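THE SECOND-HAND DESK
Is more memory worth your money?

Every September the same claim goes around Moserville: your old desktop isn't old, it's just starved. Put more memory in it and it will run like new. I have heard this from a cousin, from two people in line at the hardware store and from the man who sells memory at the Nillard swap meet, whose opinion I weigh accordingly.

I don't believe it, or I don't believe it the way it's usually told. More memory helps a computer that is running out of memory. If yours spends its day on email, one spreadsheet and the county's tax page, it probably isn't. What people call slow is very often a worn-out hard drive, or a browser with nine extensions nobody remembers installing, and you can fill every slot on the board without touching either problem.

So before you spend anything, look. Open the task manager on an ordinary Tuesday, with the programs you normally have open, and read the memory line. If it sits well under the total, keep your wallet shut. If it's pinned near the top and the drive light never rests, then yes, you may be one of the people the sales pitch was written for.

Tatiana Hrnčiar took me up on this last month. She keeps the records for the Do Street garden plots on a tower she bought used, and she was sure it needed more memory. Her task manager agreed with her, to my mild annoyance. She bought a used pair of sticks, put them in after supper, and reports that her plot map now opens before she has finished sitting down. I asked whether she had also restarted the machine for the first time in weeks. She had. Draw your own conclusions. She has drawn hers and they are different from mine.

Nafula Rugemalira had the opposite luck. She paid for a matched set listed as "fits most desktops," and it didn't fit hers. "Most" is doing a lot of work in that phrase. Memory comes in generations, and the notch along the bottom edge moves from one to the next, so the wrong kind will not seat however hard you lean on it. Please don't lean on it. The seller, trading under the name Umby, offered her store credit, and she is still deciding what she could possibly want from there.

If you do go ahead, find the model number of the board and look up its manual first. It's usually printed somewhere on the board itself, in letters made for younger eyes. The manual will tell you which generation of memory it takes, the most it will accept, and which slots to fill when you have only two sticks. Four slots don't mean you can use any two you please. Some boards are fussy about it, and the fussy ones beep.

Then the ordinary steps. Shut the computer down properly, pull the power cord, and hold the power button in for five seconds. Touch bare metal on the case before you touch anything else. I was told for years to buy a wrist strap, and I own one, and it has spent most of its life in a drawer. Wear yours if you have it. Open the clips, line up the notch, and press straight down at both ends until the clips close. A stick that is in at one end and nearly in at the other is the most common reason for a blank screen afterward, and also the most common reason someone calls me during dinner.

Leave the rest of the board alone while you're in there. The little cylinders near the slots are capacitors and do not need dusting with a toothbrush, whatever you saw in a video. Drive cables plug in at the small SATA ports, and if you knock one loose you will spend the evening blaming your new memory for a computer that can't find its drive.

As for price, I'd set a limit before shopping and stick to it. Once the upgrade costs more than half of what a decent used machine would, I stop listening to arguments in its favor. I'm told this is too strict. The people who tell me so generally have a box of parts to sell.

Next issue: whether registry cleaners clean anything. Readers with evidence, as opposed to feelings, are invited to send it in. 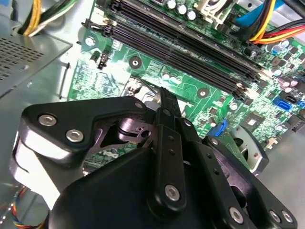

Four memory slots on a green desktop motherboard, with SATA ports off to the right.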